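3 min read

Washing machine stops with water in the drum and a little puddle at the front - filter, or something worse?

Hi all, hoping someone can save me a callout fee. We moved into a rented house in Trokbridge in May and the washing machine came with it, a big grey Clindel that must be a fair few years old. No manual in the drawer, of course. It's been fine up to now, a bit noisy on spin, but last week it started finishing with an inch of water still sitting in the bottom of the drum, and yesterday it wouldn't spin at all. There was a small puddle on the kitchen tiles as well, right at the front.

I've tried running a drain and spin on its own. It hums for a while, gives up and beeps at me. The hose round the back looks all right (no kinks that I can see, though I can only get one arm down there). A repair firm quoted me 550 for a new pump fitted, over the phone, without even looking at it, and that seems mad to me. Could it just be blocked? And if it is, how do I get into it without flooding the kitchen? The floor tiles are lethal when they get water on them and I've got a toddler charging about.

Posted 3 September 2018. Viewed 1,433 times.

Best answer

Don't pay anybody anything yet! A hum and then nothing is very often a blocked filter, and if you've been there since May and never cleaned it, I'd bet the people before you never did either. I had exactly the same thing with ours two winters ago and it was a hair grip, a collar stiffener and a lump of grey fluff the size of a mouse.

Switch it off at the wall first and turn the tap off behind it. If you've just done a hot wash, leave it a good hour, that water stays hotter than you'd think. 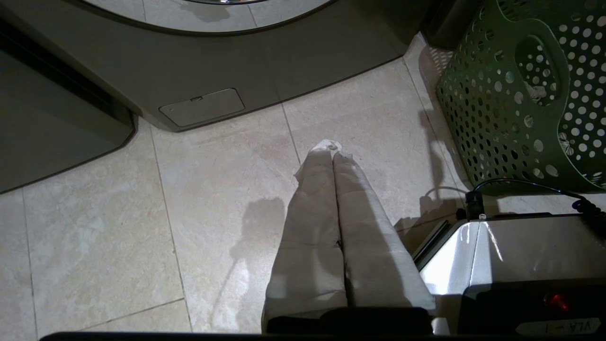

Most front loaders let you in from low down, and the filter is a round plastic cap that unscrews anticlockwise, usually stiff as anything the first time. On ours you get to it through the small rounded cover in the middle of the bottom panel, and I open it by putting something thin and flat into the little dark slot near the top and easing it forward. I use an old butter knife with a bit of tape round it so it doesn't mark the plastic. Get your towels down before you touch the cap, because once it's loose the water comes whether you're ready or not. A towel folded longways is what you want, so you've got a long thick strip you can shove up against the base. Ours has a bottom edge that curves a bit, so I push the cloth in to follow it or the water sneaks round the side and heads off down the grout lines.

Then it's just patience. Undo the cap a quarter turn, let it dribble into a roasting tin, do it up, empty the tin, go again. I think I did 13 tins the first time, my back was killing me. Some machines have a skinny drain hose tucked in next to the cap, so have a look for one before you start, it makes life a lot easier.

When it stops dribbling take the cap right out and have a feel inside with a torch handy. There should be a small paddle wheel at the back that you can turn with a finger. It'll feel a bit jerky, that's normal on a lot of them. If it won't move there's probably something wrapped round it - ours was hair, loads of it. Rinse the filter, wipe the rubber seal on the cap and screw it back in properly tight. I reckon your puddle could just be that seal with grit on it.

Run a rinse with nothing in it and leave a dry cloth in front so you can see if it's still leaking. I do mine every 3 months now and it takes ten minutes. It's quite satisfying in a horrible way.

Second answer

Agree with the above. If the filter's clear and the wheel turns freely, check where the waste hose joins the pipe under the sink, that spigot gums up with grease if the sink goes down the same way. If it's still only humming after that then yes, could be the pump, but shop around. Stallier do pump kits that fit a lot of older machines and it's a two-screw job on some of them. As you're renting though it should be the landlord's bill, so ring the agent before you take anything apart beyond the filter.

Third answer

we had a Khan one and it was a sock

Comment from the person who asked

Thank you thank you! Two hair bobbles and a 5p. Spinning like a dream - floor's soaked, I should have used more towels.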